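Questions from students starting the practical nursing program at Mikkelsen College, collected by the student support office. If yours isn't covered, write to the office or come by the front desk before 4 p.m.

## Before classes start

**When do I find out my schedule?**

Class schedules are posted in August. Clinical placements come later, because the hospitals confirm their spots after we confirm our numbers. Expect to know your first placement by the third week of class. If you work or have children, plan for both day and evening shifts until you have it in writing.

**Can I choose my clinical site?**

You can list two preferences. We try to give students one of them, but we don't promise it. Students without a car should say so on the form, and we will look for a site on a bus line.

**What do I need to turn in before my first shift?**

- Immunization record, including this season's flu shot
- TB test result
- CPR card that stays valid through the end of the term
- Signed confidentiality form
- Background check receipt

Upload these to Okside, the student portal. Photos of documents are accepted if every line can be read. A missing item means you stay off the floor, and the hours have to be made up.

**Do I have to buy uniforms from the school?**

No. Scrubs need to be plain navy, top and bottom, with the school patch on the left sleeve. Patches are sold at the front desk. Shoes should be closed, with a back, and easy to wipe clean. A plain long-sleeved shirt under the top is fine for class but has to come off, or be pushed above the elbow, for patient care.

## Classes and hours

**How many hours is the program?**

The clinical part is 633 hours over four terms. Lab time on campus is counted separately. You can see your running total in Okside under "Hours," and it updates after your instructor signs off, so give it a few days.

**What is a normal week like?**

In the first term, most students have three days of class, one lab day and one clinical day. In the second term it moves to two clinical days. Reading takes longer than people expect, especially in pharmacology.

**What grade do I need to pass?**

You need an 87 on the dosage calculation test before you can give medications. You get three tries. For everything else the passing grade is listed in the course outline, and it varies by instructor.

**What happens if I fail the dosage test?**

You meet with Tove Ragnarsson in the learning lab and work through the types of problems you missed. Then you retake a different version. Most mistakes are in unit conversion, so that is a good place to start studying now. If you don't pass on the third try, you repeat the course the next time it runs.
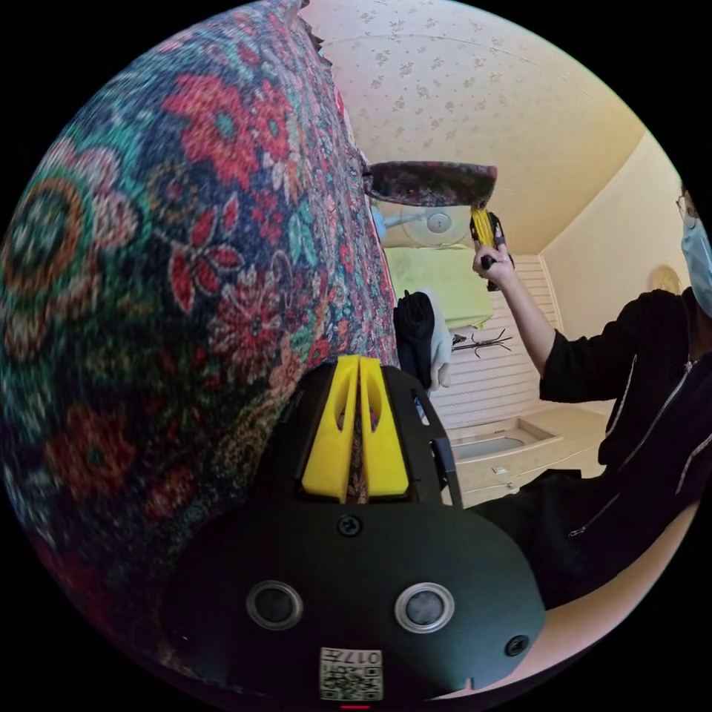 *By Skarphéðinn Bech, Student Support*
*Clinical answers checked by Grímur Lund, placement coordinator*

**Can I work while I'm in the program?**

Many students do. Our advice is to stay at 18 hours a week or less in the first term and see how it goes. You can't work a night shift right before a clinical day. This is a written rule at all our sites, and instructors will send you home.

**What if I'm sick on a clinical day?**

Call the unit and your instructor at least an hour before the shift starts. A text is not enough. Don't come in with a fever, vomiting or an eye infection. You can miss two clinical days per term and make them up during the last week. After that, we set up a meeting to talk about your options.

## Getting help

**I'm falling behind. Who do I talk to?**

Start with the instructor for that course. If you're behind in more than one, come to us first and we can look at the whole schedule with you. It's much easier to fix in week four than in week twelve. Dropping one course and taking it later is allowed – it will push back your graduation, but it doesn't count against you.

**Is there tutoring?**

Yes, free, in the learning lab. Eyvindur Ragnarsson covers anatomy and physiology, and second-year students cover the rest. Sign up in Okside. Walk-ins are taken when there's room.

**I had a bad experience with a patient or a staff member. What should I do?**

Tell your clinical instructor the same day. If the problem is with the instructor, go to Grímur Lund. You won't be asked to go back to the unit until someone has talked with you. Counseling is available by phone, including evenings, and the number is on the back of your student badge.

**Can I switch to the evening program?**

Only between terms, and only if there is a seat. The request form is in Okside and is due four weeks before the term ends.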